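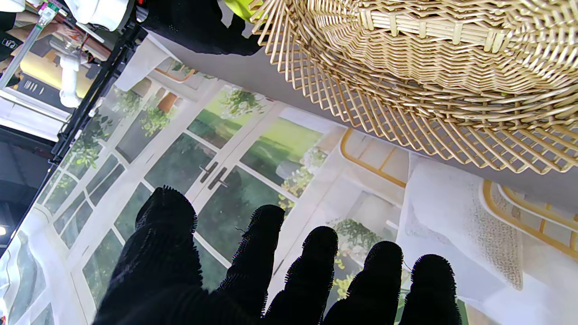
Kapitel 4
Wenn die Maschine mitarbeitet: Automatisierung und der Alltag am Arbeitsplatz

Lernziele

Nach diesem Kapitel können Sie
– erklären, warum man zwischen einer Tätigkeit und einem Beruf unterscheiden muss,
– beschreiben, welche neuen Aufgaben durch einen Roboter im Betrieb entstehen,
– die Sicht der Beschäftigten in eine Planung einbeziehen.

4.1 Ein Einstieg aus der Praxis

Die Firma Plarnodura verkauft Körbe, Schalen und andere kleine Dinge für die Wohnung. In ihrem Lager in Trotarport arbeiten 275 Personen. Die meisten von ihnen haben mit Robotern nichts zu tun. Eine Gruppe von 12 Beschäftigten jedoch, die früher ausschliesslich Waren sortiert und verpackt hat, verbringt heute einen Teil der Schicht damit, einer Maschine das Greifen beizubringen. Das Projekt trägt den Namen Stekance und hat im Juni begonnen.

Lorena Tapia leitet diese Gruppe. Sie hat acht Jahre am Packtisch gearbeitet und kennt die Ware mit den Händen. Ein geflochtener Korb, so erklärt sie es den neuen Kolleginnen und Kollegen, darf nicht am dünnen Rand gezogen werden. Man fasst ihn von unten, oder man greift ihn dort, wo das Geflecht dicht ist. Dieses Wissen stand in keiner Anweisung. Es wurde am Tisch weitergegeben, durch Zuschauen und durch Korrektur. Erst als ein Roboter dieselbe Arbeit lernen sollte, musste man es in Worte bringen, und dabei zeigte sich, dass die Kollegen es auf verschiedene Weise taten.

An diesem Beispiel kann man schon das Thema des ganzen Kapitels erkennen. Die Automatisierung nimmt den Menschen bestimmte Handgriffe ab. Sie verlangt aber zugleich, dass jemand diese Handgriffe beschreibt, vorführt, prüft und verbessert.
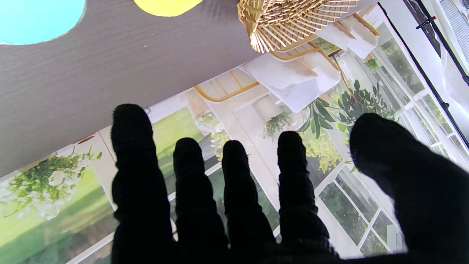
Abb. 4.1: Roboterhand mit schwarzem Strickhandschuh; oben ein Korb aus hellem Geflecht auf der grauen Fläche.

4.2 Tätigkeit und Beruf

In der öffentlichen Diskussion hört man oft die Frage, welche Berufe verschwinden werden. Für die Planung in einem Betrieb ist diese Frage zu grob. Ein Beruf besteht aus vielen Tätigkeiten, und nur einzelne davon lassen sich an eine Maschine übergeben. Wer in Trotarport verpackt, der greift, dreht, legt ab, erkennt beschädigte Stücke, bestellt Material nach, spricht mit dem Fahrer und hilft am Nachbartisch aus. Der Roboter soll zunächst nur das Greifen und das Ablegen übernehmen.

Was bleibt, ist nicht unbedingt leichter. Mehrere Beschäftigte berichteten, dass ihnen die einfachen Stücke als Erholung zwischen den schwierigen gedient hatten. Wenn die Maschine gerade diese einfachen Stücke bekommt, wird die restliche Arbeit dichter. Man sollte diesen Effekt schon bei der Planung bedenken und die Pausen anpassen.

4.3 Neue Aufgaben, alte Einstufung

Für das Projekt mussten 2.000 Greifvorgänge vorgeführt und bewertet werden. Jiahui Yao, die als Ingenieurin die Versuche betreut, hat dafür ein einfaches Formular entwickelt. Darin wird nach jedem Durchgang notiert, ob der Griff gelungen ist und, falls nicht, was der Mensch anders gemacht hätte. Die zweite Spalte ist nach ihrer Erfahrung die wertvollere.

Wer ein solches Formular gut ausfüllt, leistet eine fachliche Arbeit. Im Lohnsystem der Firma gab es dafür jedoch keine Stufe. Die Beschäftigten wurden weiter als Packkräfte geführt, obwohl sie nun auch unterrichteten – wenn auch eine Maschine. Nach einigen Gesprächen wurde eine Zulage vereinbart. Ob sie nach dem Ende des Projekts erhalten bleibt, ist zwischen den Parteien noch offen.

Merksatz: Neue Aufgaben entstehen meistens früher als ihre Bezeichnung und ihre Bezahlung.

4.4 Aufbau des Kapitels

Abschnitt 4.5 behandelt die Methoden, mit denen man Tätigkeiten zerlegt und bewertet. Danach geht es in Abschnitt 4.6 um die Mitsprache der Beschäftigten und um die Frage, wem die Aufzeichnungen ihrer Arbeit gehören. Abschnitt 4.7 vergleicht das Lager in Trotarport mit der Werkstatt Đỗ, einem Familienbetrieb, der sich nach längerer Prüfung gegen einen Roboter entschieden hat.

Notieren Sie vor dem Weiterlesen fünf Tätigkeiten aus Ihrem eigenen Arbeitstag und behalten Sie die Liste. Sie werden sie in Abschnitt 4.5 wieder brauchen.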